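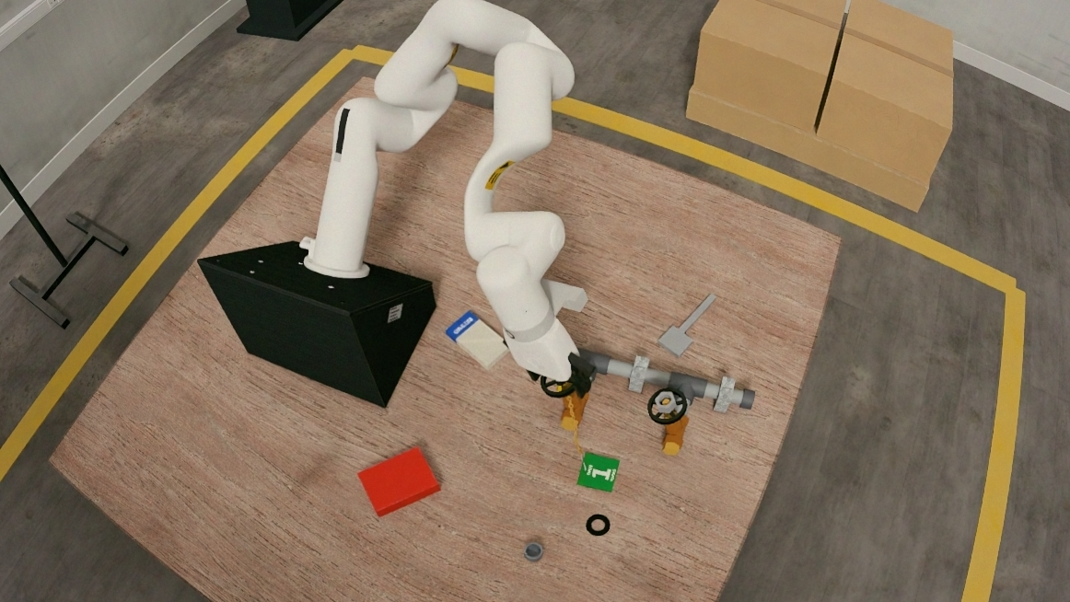
Workshop Tips: When the Arm Stalls on a Handwheel

A protective stop partway through a valve turn usually means the wrist hit its torque limit. On our Torkley cell the fault logged as code 937, and the first response was to raise the limit. Don't do that. The wheel had reached its seat and the program was still asking for another quarter turn.

Before clearing the fault:

Press the emergency stop and lock out the controller. A stalled joint can hold load and release it when the brakes cycle.
Keep hands off the wheel until the fingers are open.
Write down the joint angles and the cycle count. Ours stopped at cycle 1,678.
Back the arm straight up in manual mode at low speed. Sideways jogging with the fingers closed can bend a valve stem.
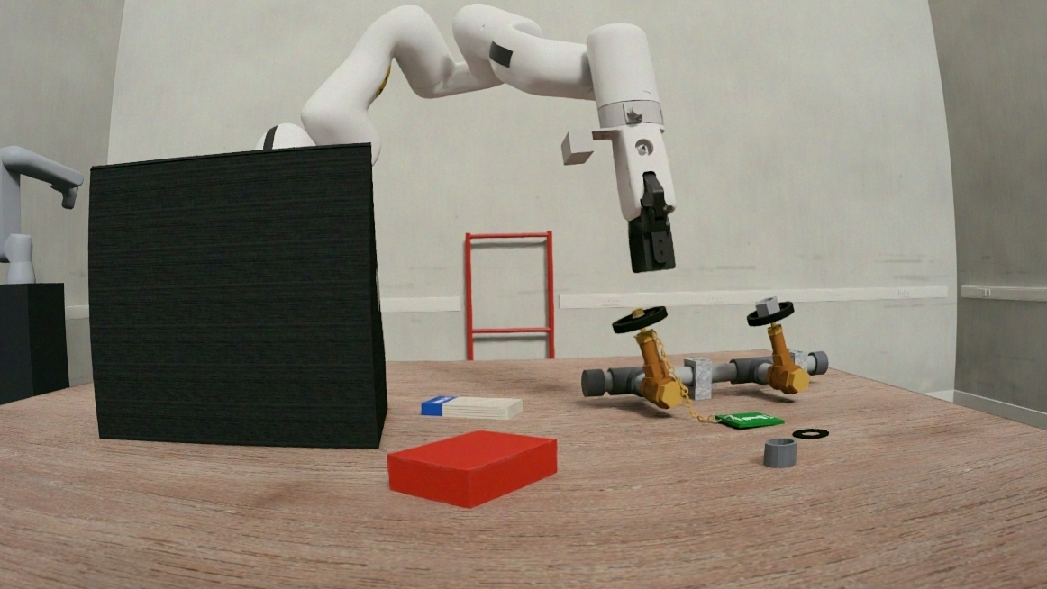 With the gripper clear, turn the handwheel by hand through its full travel. If it binds at one point, the stem or packing needs work and the program can wait. If it turns freely, check the start position. A valve left 2 turns from closed will fault every time on a routine written for 6.

Check the pipe clamps as well. A pipe that rolls in its brackets moves the wheel off center, and the wrist reads the side load as torque.

Tie back any tag or chain that could reach the fingers. Keep small loose parts out of the approach path.

Run the first cycle after a reset at reduced speed, with one hand on the pendant stop.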